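Two nights in Fleltorthorpe, mostly eating

So I've finally been to Fleltorthorpe! Ngozi Tijani has been on at me for ages to go, and when she found a cheap room above a bakery for two nights in December I said yes before she'd got to the end of the sentence.

The bus from the station takes the long way round by the reservoir and I'd happily have stayed on it all afternoon. It was properly cold, that bright sort of cold where your teeth hurt if you smile, and we walked up the hill from the stop with our bags bumping along behind us (mine has had a dodgy wheel since Portugal). The lady at the bakery gave us our key and two cheese scones because it was nearly closing time. We ate them sitting on the beds with our coats on. Best welcome I've had anywhere.

Dinner at Matei

We'd booked Matei for seven. It's a tiny place down a side street behind the church, and we walked past it twice. Ngozi had the lamb with prunes and I had a bean stew with smoked paprika and a great heap of pickled cabbage on the side, and I'm still thinking about it now. The bread comes in a cloth, still steaming, and they bring more if you look at it sadly enough. I'd eaten far too much by the time the puddings came round and then ordered one anyway, a sort of baked curd cheese thing with sour cherries. We shared it. Well, I had most of it.

We walked home the wrong way and ended up on the river path, which was lovely in the dark with all the lights on the other bank.

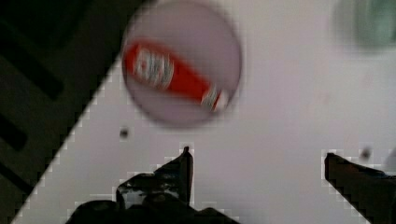 Breakfast at Tomo

I'd read the Tomo menu on my phone in bed, so I already knew what I wanted: potato cakes with a soft egg and brown butter. Ngozi swore she was only having toast, then saw somebody else's pancakes go by and that was the end of that. Get there before nine if you can! We got the last table, right by the window, and by half past there was a queue down to the post office.

The coffee is strong and comes in big cups without handles, so you get to warm your hands up. I had two. The potato cakes were crisp all the way round the outside and fluffy in the middle, and there was something green and sharp on top that I think was sorrel. I asked, but the kitchen was so noisy that I only caught half of the answer.

Walking it off

After all that we needed a hill, and luckily there's a very good one. The path starts behind the school and goes up through beech woods to an old lookout at 808 feet. Ngozi is the sort of walker who stops to read every sign, so I can tell you the lookout was built by a local mill owner who wanted to see his own chimney from it. The chimney's long gone but the view is wonderful. We could see right across to the moors, with a bit of snow along the top.

The last stretch is steep and was quite slippery with leaves, so take decent boots. There's a bench just below the top if you want a breather. We took one on the way up and another on the way down.

The Zirkermont

Back in town we thawed out at the Zirkermont, an old picture house that now does cakes in the foyer and films in the evening. It only has 64 seats, all red velvet and a bit saggy, and we got in to see an old black and white comedy that had the whole row behind us in fits. I had ginger cake and Ngozi had a pot of tea that lasted her right through to the credits.

We're already looking at going back in spring. Ngozi wants to do the longer walk round the reservoir, and I want those potato cakes again.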